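Search this book Enter keyword Go
2 comments 3 shares

Chapter 2
The Air Above Us: Twinkling, Steadiness and the Clear Dark Night

If you have worked your way through the first chapter with a patient friend and a warm coat, you already know how to find the pole star, how the sky appears to turn through the night, and why the constellations of winter are gone by summer. I hope you have also had at least one evening when everything you looked at seemed to shiver and boil, and you wondered whether your eyes, your telescope or your supper was to blame. This chapter is for that evening.
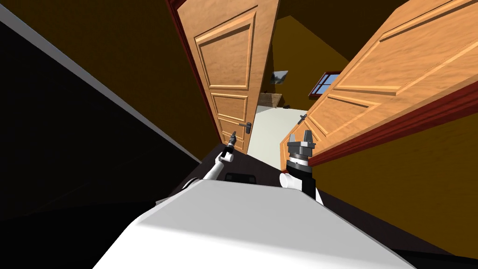
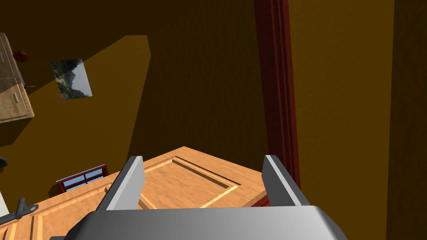 Before we get to telescopes properly (that is the business of the next chapter, and I promise we will get there), I would like to spend some time on the one piece of optical equipment that every observer on the ground shares, whether they own a mountaintop observatory or a pair of hand-me-down binoculars. I mean the air. Light from a star may travel for years, or centuries, or far longer, through space so empty that hardly anything bothers it on the way. Then, in the very last sliver of a second, it has to come down through the atmosphere, and it is there that most of the trouble happens.

Trouble is perhaps too strong a word. The air is also what keeps us breathing while we look, and it gives us blue skies, red sunsets and the lovely long glow after the Sun has gone. Still, anyone who wants to see fine detail on Jupiter, or split a close double star, or simply tell a good night from a poor one before carrying everything outdoors, will do much better for knowing a little about how air behaves.

Why stars twinkle

Light changes direction slightly whenever it passes from one material into another at a slant. You have seen this happen with a spoon standing in a glass of water, where the handle appears to break at the surface. Air does the same thing on a much gentler scale. Warm air is thinner than cool air at the same height, and it bends light a little less, so wherever warm and cool air lie next to each other there is a faint sort of lens.

If the atmosphere were perfectly still and arranged in tidy layers, like a well-made cake, this would hardly matter. The whole picture would be lifted slightly, and that would be the end of it. But the atmosphere is never so well behaved. Winds at different heights slide over one another and curl up at the edges. The ground gives back the heat it soaked up during the day, and little parcels of warm air wobble upward, break apart and mix. Every one of those parcels nudges the starlight a tiny bit, and the nudges change many times in the course of a second. By the time the light reaches your eye it has been jostled brighter and dimmer, this way and that, and the result is what we call twinkling, or, if you would like the more formal word, scintillation.

Go out on a frosty night and look at Sirius when it is low. It is the brightest star in the night sky, and from middle northern latitudes it never climbs very high, so its light takes a long slanting path through a great deal of air. You will very likely see it flash red, green and blue. The star itself is a steady bluish white. The colors appear when the air bends blue light slightly more than red, so that the different colors reach you by slightly different routes, and each is jostled on its own. People do sometimes telephone their local observatory about this, quite worried, and they deserve a kind answer.

Now wait until Sirius is at its highest, due south, and look again. The flashing will usually have calmed down a good deal, and the colors with it. Do try this for yourself before reading on. I can tell you about it all day, but it sticks much better when you have stood in the yard with cold feet and watched it happen.

Why planets mostly do not

A star, however enormous it may be, is so far away that it looks like a single point. All its light comes to you along one very thin path, and if that path is disturbed, the whole star is disturbed. A planet is much closer. Even though it looks like a point to the naked eye, it is really a tiny disk, and light from each part of the disk comes down along its own path. One part may be brightened at the very instant that another is dimmed, and it all averages out into a calm, steady glow.

This gives you a handy rule for the beginner. If a bright object is twinkling hard while high in the sky, it is almost certainly a star. If it shines quietly, suspect a planet and go look at a chart. The rule is not perfect – a planet very close to the horizon on a rough night will shimmer as badly as anything – but it will serve you well for years.

Seeing and transparency

Observers use two words for the quality of a night, and newcomers mix them up constantly, as I did myself for longer than I care to admit.

The first is seeing. It means the steadiness of the air. When the seeing is good, the Moon's craters look sharp and settled, and you can raise the magnification without the view turning to soup. When the seeing is poor, the edge of the Moon ripples like the bottom of a stream.

The second is transparency. It means how clear the air is, how little haze, dust, smoke or thin cloud stands between you and the stars. When the transparency is good, the background sky is properly dark and the faint stars come crowding out. When it is poor, the Milky Way fades to nothing, even if there is no cloud to be seen.

The surprising part is that the two often do not arrive together. After a cold front has swept through, the air may be beautifully clean, with the stars glittering like broken glass. People look up and say what a splendid night it is, and for galaxies and nebulae it may well be. For planets, though, all that glittering is a warning. On the other hand, a still and slightly misty evening, the sort when you might not bother going out at all, can give you the steadiest view of Saturn you will have all year.

I learned this at Zaren, where our club had the use of a small hilltop site above the town, with a view down toward the lights of Rernberg. One February evening the haze lay so thick over the valley that the faint constellations had vanished entirely. Most of us were ready to pack up and find something hot to drink. I had with me an old refractor with a lens 60 millimeters across, a modest thing by any standard, and mostly out of stubbornness I pointed it at the Moon. I had never seen it so still. The shadows inside the craters had edges like cut paper, and little hills I had known only from the map stood up along the border between day and night. We stayed until the Moon went behind the pines, and the hot drinks had to wait.

What you can do about it

You cannot change the weather, but a fair amount of bad seeing is homemade, and there is plenty you can do about that part.

Start with your telescope. If it has been standing in a heated room, the glass and the tube are warmer than the night, and they will stir up the air inside and just in front of them until they have cooled. Set it outside well before you mean to use it, with the dust caps on if there is any dew about. A small refractor will be ready fairly soon. A large mirror takes a good deal longer, and on a night when the temperature keeps falling it may never quite catch up.

Next, think about where you stand. Pavement, brick walls and parked cars hold the day's heat and let it go slowly all evening. Grass is much kinder. Try not to look over a neighbor's roof, especially in winter when the furnace is running and the chimney is sending up a column of warm air right in front of your planet. And please do not observe through an open window! The warm air of the room pours out past you as the cold comes in, and no telescope in the world will give a sharp image through that.

Then choose your moment. Whatever you want to look at, try to catch it near its highest point, where its light has the least air to cross. Be patient at the eyepiece, too. Even on a poor night the air will now and then fall quiet for a heartbeat, and in that instant the detail jumps out at you. Experienced observers spend much of their time simply waiting for such moments, and the skill is mostly one of staying comfortable and keeping your eye in place. A chair helps more than you would think.

Keeping a record

Finally, I would like you to begin a notebook, if you have not done so already. For each night write the time, the place, the wind and the cloud, and then give the seeing and the transparency a word apiece: poor, fair or good. There are more elaborate scales, and we will meet one later on when we come to double stars, but a single word honestly chosen is worth a great deal. After a season you will start to notice the habits of your own patch of sky. At Irnik, by the lake, the steadiest hours nearly always came after midnight. At Zaren it was the first part of the evening, before the cold air began to drain down the hillside and spoil everything.

Before you begin

You will need the following for the activities in this chapter:

a notebook and a pencil (pens have a way of freezing)
a flashlight covered with red film or red paper
binoculars, or any small telescope
the Ostrowski Star Wheel, or whichever star chart you used for the first chapter

The first activity asks you to follow one bright star from soon after it rises until it stands at its highest, and to write down how its twinkling changes along the way. Pick a star that rises at a sensible hour, and tell the household where you are going to be.

2 comments Leave a comment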